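The Bench at the End of Cletwood

The first thing Dineo Baloyi wants me to see is a drain.

It is a good drain, as drains go. It has a cast-iron lid and a ring of clean gravel, and it sits at the low corner of Cletwood Green where, for most of a decade, there was a pond. It was never on any map as a pond. It arrived in October and left in spring, and in the months between it was home to two mallards and a shopping cart. Baloyi, who teaches seventh-grade math and lives across the street, walked around it twice a day with a dog who preferred to walk through it.

"I wrote to the parks department," she says. "I wrote a very nice letter. They sent me a very nice letter back, and it said the water was seasonal."

She still has the letter. It's on her refrigerator under a magnet shaped like a lobster.

Cletwood Green is a small park, 237 paces around the outside path if you have Baloyi's legs and a few more if you have mine. It has a slope, a playground, a stand of maples the city likes to describe as mature, and a brick restroom building that was locked for so long that children in the neighborhood assumed it was electrical. It is not the kind of park people drive to. People cut through it on the way to the Tzavaras bakery, and then they cut back through it with a bag, and that used to be all the use it got.

What it has now is a friends group. Every park seems to have one these days, and I've sat in on enough of their meetings to know the furniture: folding chairs, a box of coffee, a man who would like to talk about dogs. The Friends of Cletwood Green has the chairs and the coffee. Its man who would like to talk about dogs is a woman named Agata Fabbri, and she is against them, or says she is. She has been seen feeding Baloyi's half a ham sandwich.

Fabbri and Baloyi did not like each other at first. They're both cheerful about this. Fabbri, a retired court reporter, had been tending the bed by the north gate without permission for years, in the early mornings, in a dark coat. Baloyi had noticed that the plants were doing suspiciously well and had reported it to the city as possible vandalism.

"She reported my hellebores," Fabbri says.

"I reported a person with a shovel," says Baloyi.

The city, presented with a complaint about unauthorized flowers, did what it does best and scheduled a site visit. Both women turned up to it. The city's man was late, and by the time he got there they had been standing in the rain long enough to agree that the real problem was the pond.

That was the start of the group, more or less. The official history on the bulletin board gives it a founding meeting and a mission, and I suppose both of those took place too. But if you ask around the park, you get the rain and the shovel.

The early work was unglamorous. They pulled ivy. They pulled more ivy, from the place where they had pulled the first ivy. They learned that you cannot put a rake in a city park without a form, that the form has to be signed by a supervisor, and that the supervisor was on leave. Fabbri, who spent a career typing exactly what other people said, took the minutes, and the minutes of the Friends of Cletwood Green are the best thing I've read this year. A sample from the first summer: "Discussion of mulch. Discussion of mulch continued. Mr. P. left."

Money came slowly. A plant sale on the slope raised $94, most of it from Fabbri, who bought back her own divisions when it looked as if they might go to someone with a south-facing yard. A letter to local businesses produced a gift certificate for a car wash. Then Nunent, the little foundation that used to be known mainly for giving tubas to school bands, opened a round of neighborhood grants, and Baloyi filled out the application over a weekend while grading quizzes. You can tell, she says, because she docked the form two points for an ambiguous question.

The grant was $3000. In park terms this is either a fortune or a rounding error, depending on which side of the counter you're standing on. The Friends thought it would buy a drain, a bench and possibly a water fountain. The parks department explained, at some length, that it would buy a study of a drain.

What followed took fourteen months and I won't reproduce it, though Fabbri has, verbatim. The short version is that the group offered to spend its money on the bench and the restroom if the city would find the drain somewhere in its own pockets, and that the city, having said for years that there was no water problem, found it could fix the water problem in two days with a rented digger. The mallards moved to the golf course. Opinions differ on what became of the shopping cart.

The restroom was harder. Everyone wants a restroom in a park and nobody wants to be the one who unlocks it. It had to be opened at seven and closed at dusk, and dusk, as one department memo noted with real alarm, moves. The Friends drew up a rota. The rota has survived two winters and a feud about the key, which used to live in a flowerpot and now lives in a lockbox whose combination is known to everyone who used to know about the flowerpot.

Inside, there was no hot water and barely any cold. The old taps were the kind you press down and hold, which give you four seconds of water for one hand while the other hand is busy pressing. Baloyi had strong feelings about these, having watched a great many small children try to wash with them. She wanted levers. Levers, she told the meeting, could be worked by a toddler, by a grandmother with arthritis, or by an elbow with mud on it. There was a discussion of levers. There was, the minutes record, a discussion of levers continued.

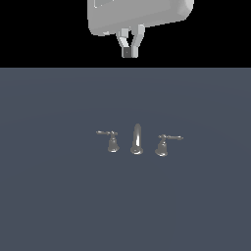 Two levers and a spout: a widespread faucet set in a computer rendering.

The levers carried by one vote. A plumber from Cumus, the supply house out by the rail yard, came over on a Saturday to say what would fit the old basin and stayed to argue about the maples. He thinks one of them is a sycamore. Fabbri has asked him not to say so in front of the others.

I went back to the Green this spring on an ordinary weekday afternoon, without telling anybody I was coming, to see what it looked like when it wasn't being shown to me. A kid was riding a scooter around the drain. Three teenagers had the bench and had plainly had it for hours. It's a plain bench with a back and arms, and it faces the wrong way, toward the street. The contractor set it in concrete on a morning when the person with the plan was at the dentist. There was talk of turning it. Then people began sitting on it to wait for the bakery to put out the four o'clock loaves, and the talk died down.

The restroom was open. A father came out of it holding a wet toddler at arm's length, in the manner of a man carrying a cat away from a bath, and I took this as a kind of endorsement.

Not everything has worked. The bulletin board leaks. The native meadow, planted on the slope with great ceremony, came up as one enormous thistle and a packet of somebody's radishes. Attendance at meetings has sagged now that there's less to be angry about, and Baloyi worries about it. A group that formed around a puddle has to find something to do once the puddle is gone. She'd like a path to the playground that a stroller can manage. She'd like lights. She would like, she says, for one person under forty to learn how to fill out the rake form.

Fabbri would like the dogs on leashes. She tells me this by the north gate with Baloyi's dog lying across her feet, and the hellebores, legal now, coming up on both sides of a small sign. The sign went through three drafts. It says "Please Enjoy the Flowers," and beneath that, in smaller letters, the department has added the number to call if you see anyone digging.

She has called it once, to check that it works. She was on hold for the length of a bed of tulips, and when a voice finally came on the line, it asked whether the matter was seasonal.

The Friends of Cletwood Green meet in the school library across from the playground. The next meeting is on Wednesday, June 6, 2018, at seven. There will be coffee, and mulch is on the agenda.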